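September, 9:40 p.m.

Third evening on the play kitchen. I am writing down the numbers while I still have them, since last time (the puppet theater) I kept nothing and had to measure everything again when the second panel split.

Carcass is done. Overall height 1000 mm, counter at 510, which puts the work surface a little below Tyra's elbow when she stands in shoes. The catalog plans all put it higher. I assume they are drawn for a five-year-old and Tyra is three and a half. The back panel will take longer legs later, so I drilled a second row of holes in each side at 60 mm above the first. Four screws to move, and the counter goes up with her.

The sink opening was cut for the Bara bowl and then the Bara bowl did not fit. The rim is listed at one diameter and the bowl I have is 3 mm over it. Filed it out by hand, coarse side then fine, twenty minutes. It seats now. It does not rock when pressed on the front edge, which is where she will lean.

Hinges: Brandico, the soft-close kind. I tested the oven door with a finger in the gap at the hinge side. At half travel it is harmless. In the last few degrees it still pinches, enough that I would not want it on a small finger. Moved the hinge out by the thickness of two washers and the gap is now wide enough that my finger passes freely. Hers certainly will. The catch is a magnet, glued and then covered with a screwed plate. Glue alone is not acceptable for a magnet in a toy at this height. Friederike Dreßler said the same on the phone without my asking, and she repairs these for the toy library, so I take it as settled.

Paint is the open question. Gijs Verbruggen has most of a can of Prandness left from his bunk beds and offered it. The label gives a cure time but says nothing on saliva or sweat, and I could not find the sheet for it. I will use it on the inside of the back panel only, or not at all. For everything she can reach I would sooner leave the wood bare and oil it twice a year.

Cost so far, with hinges, screws, knobs and the wood: 1226. More than the ready-made one Jeanine Smits bought. Hers has a sound module that plays a frying noise when a pan is set on the burner. Her two used it for a week and then took the batteries out for a flashlight. I am leaving out all electronics. The knobs click, and that is a ball and spring, nothing else. Eight positions per turn. I had to shorten one spring by a coil and a half to get the force down to where she could turn it with one hand.

What I have not solved is the faucet. A bent dowel looks right but the joint at the base takes all the load when it is pulled sideways, and it will be pulled sideways. Bogdan Bielecka suggested running a bolt up through the counter into a threaded insert, with the dowel turning on it. Then a sideways pull becomes a rotation. Good idea. Test tomorrow with scrap. 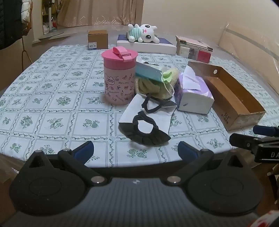

Shelf spacing is the other thing left over. I had drawn the lower shelf for toy cups and plates, the small tin ones, with a clearance that looked generous on paper. Tyra does not play with the tin ones. Given the choice she plays with real kitchen things, and whatever goes in the cupboard will be real too. The pink Hello Kitty tumbler is the case to design for: it has a lid, and a carrying strap folded on top of the lid, so the body alone is the wrong height to measure. Lid and strap need to clear as well, plus room for a hand to go over and grab it. Redrew the shelf as removable, on four pegs, with three heights. Lowest for anything tall, the middle for pots, the top if she ever goes back to the tin.

The wall bracket came today, Bosman, two pieces, steel. One goes to the stud, the other to the back panel just under the top rail. I pulled on the front edge of the counter with the luggage scale before fitting it and the whole unit began to tip at a load she could easily produce by hanging on it. It will not be used until the bracket is in.

For tomorrow: faucet test. Second coat of oil on the counter — thin, wiped after ten minutes. Round over the inside edge of the sink opening, which I missed. Buy pegs, 8 mm, a whole bag, because the last ones went down the heating vent. Ask Friederike whether she has the sheet for the Prandness. Return the wrong drill bit.

Hands smell of linseed. Bed.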